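Mendance 334 Sealed Sampling Case

Equipment > Verification and Inspection > Sample Transport

Page last revised June 2024

Condition: new. Sold by: Zanstead. Made by: Mendance. Export license needed outside the United States.

The Mendance 334 is a hard transport case for chemical samples taken during arms control inspections and stockpile audits. It carries liquid, soil and wipe samples from the place where they were taken to the lab that will test them, and it keeps a record of when the lid was opened. That is all it does. The maker's brochure calls it "the foundation of trusted disarmament," and we have left that line off the spec sheet.

We sell three lines of sampling case and we don't think any of them settles an argument between governments. A seal tells you that a lid stayed shut. It can't tell you whether the right tank was sampled, whether the site manager moved the bad drums the night before, or whether the lab at the other end has any reason to hurry. Buyers in foreign ministries sometimes come to us hoping for more than that, usually after a treaty has been signed and a budget has to be spent before it runs out. Please read the limits section before you ask for a quote.

What you get

Outer case with carry handles and shoulder strap
Inner vessel with screw lid and gasket
2 numbered seals, one for the outer case and one for the inner vessel
Lid recorder with battery
6 sample bottles with caps
Absorbent liner
Custody forms in English, French and Russian
Paper manual

The seals are single use. Spare seals are sold by the box and the numbers run in order, so keep the box with the person who signs for the case. We have had customers order spares for a regional office and hand them out loose, and after that the numbers mean very little.

The lid recorder

The recorder logs each opening with a time stamp. Mendance says the log cannot be changed after the fact. We asked how this had been tested and were sent a two-page letter from Barbu, the firm that makes the circuit board. The letter says the board passed. It doesn't say who tried to break it, or for how long. Until we see something better, we describe the log as tamper resistant, and we suggest that both parties to an inspection print it out and sign it on the spot.

Battery life is given as one full inspection season. Cold weather shortens it. Mendance does not say by how much, and we would fit a fresh battery before any winter trip.
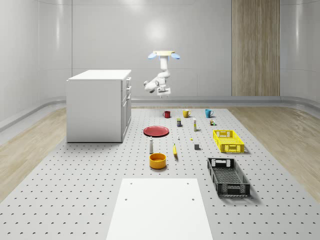

A buyer on a two-country inspection team wrote to us that the case did its job and the paperwork didn't: the host side accepted the seals without a word, then spent most of the visit disputing which custody form was the valid one, and in the end both sides filled out both. The same buyer would order the case again but wanted us to say plainly that the French and English forms do not match on page two. They don't. Mendance has promised a corrected set for September. The same promise was made for the last edition, so check the forms in your box when it arrives.

Limits

The case is not approved for bulk agent or for munitions of any kind. It is a sample case.

It does not cool its contents. If your lab needs samples kept cold, look at the Nanow range, which costs more and weighs more.

It does not report its position. An earlier brochure said it did, and some resellers still repeat this.

Some airlines will refuse it whatever the label says. Arrange the flight first and buy the case second.

No treaty body has endorsed this product. Several sellers use the phrase "treaty compliant" for cases in this class. We asked two of them which treaty and which article, and neither gave us an answer we could print.

Care and return

Wipe down the outer case after each trip with the cleaner named in the manual. Replace the gasket whenever the inner vessel has carried a liquid sample. Do not return a used case to Zanstead for service without a clearance letter from your lab. Cases sent without one are refused at the door and go back at your cost.

Unused cases may be returned if both seals are intact. Opened custody forms don't matter to us.

Warranty

Mendance covers the shell and hinges. The recorder is covered by Barbu under separate terms, and a claim against one will not start a claim against the other. Ask us for both sets of terms before you sign.

Price

On request. Government buyers should send the end-user statement along with the first inquiry. We don't hold stock against a draft program or an expected vote, however sure the ministry is that the money will come through.

Related items: spare seals, gasket kit, Nanow cooled case, custody form pads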